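Ticket 281: Silten figures, loose hip joints and missing order lines
Product: Silten wrestling figures, series 2
Opened by: Fereshteh Rostami, Ramudlow (shop account)
Handled by: Deok-su Han, Clilthorpe customer support
Opened: 3/24/22
Status: closed

Problem as reported

We took 30 of the series 2 figures for the shop. Customers have brought back 5 so far, all with the same fault. The left hip won't hold a pose and the figure falls forward as soon as you let go. The right hip is fine on every one. They are all the Yazdani figure in the long trunks. The other characters from the same order have had no complaints.

Separately, the trade page shows our order as complete but the spare hands packs are not listed on it at all. We paid for them.

First reply, Deok-su Han

Thanks for the report. Please could you send the batch code from one of the returned figures? It is stamped on the sole of the left boot. Some early cartons only have it on the inside of the card tray, so check there if the boot is blank.

Please also say whether the hip is loose in every direction or only when the leg swings forward. They are two different faults and we deal with them differently.

Reply, Fereshteh Rostami

Boots are blank. Code on the tray is C2. Same on all of the returns. I have checked some unsold ones and those trays say C2 as well, so I have taken the Yazdani figures off the shelf for now.

The leg only goes loose swinging forward. Side to side it clicks as it should.

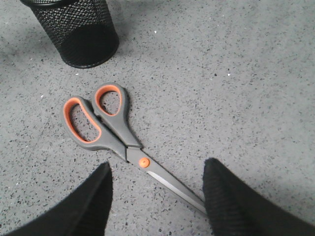

Forward swing only points to the hip pin and not the ball. On C2 some left pins were not pushed fully home at assembly. You can test it without opening anything: lay the figure on its back, hold the waist and lift the leg slowly. If it moves freely for the first part and then grips, the pin is short. Do this on a plain hard floor or worktop and keep the small parts in a solid tub. A speckled grey floor is a bad place to look for a pin — they are dark grey and vanish among the flecks, and they will go straight through anything with wide holes.

If the pin is short, press it in from the outside of the thigh with your thumb until it sits level. Do not use glue. Glue gets into the ball and the leg sets solid, and we can't replace a figure once that has been done.

Reply, Fereshteh Rostami

Tried it on the returns. Most gripped properly after pressing. 2 did not. On those the pin goes in level but comes back out after a few swings.

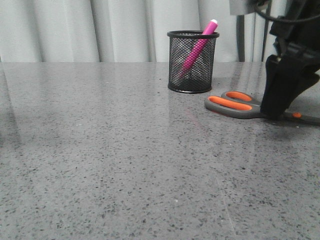

The unsold ones I tested were mixed. I would sooner not press pins on stock that is still sealed, as people who collect these want the card untouched. Can those be swapped?

On the spare hands, I still can't see them on the trade page.

Reply, Deok-su Han

Pins that work back out mean the hole is oversized and pressing will not cure it. I have put both down for replacement. No need to post them back, but please cut the card through the bar code and keep it until the new ones arrive.

Sealed stock from C2 can be swapped. Leave the figures on the card and pack them flat. I will send a returns label to the shop address.
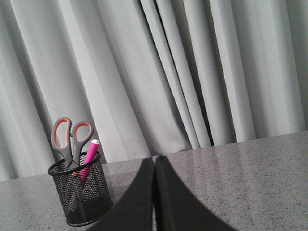
The spare hands were moved to a second order when they went out of stock in March, and that order was never linked to your login. I have linked it now. Please sign out and back in, then look under Part Orders.

Reply, Fereshteh Rostami

I can see the hands now, marked as waiting. Label received. Does the swap stock come from a later batch? I don't want to put more C2 on the shelf.

Reply, Deok-su Han

Yes, C4. The tray code will be on the outside of the carton as well, so you can check before opening it.

Closing note

Replacements and swap stock received at Ramudlow. Hips tested by the shop on the loose replacements, both hold. Spare hands still waiting under the linked order, no action needed on this ticket.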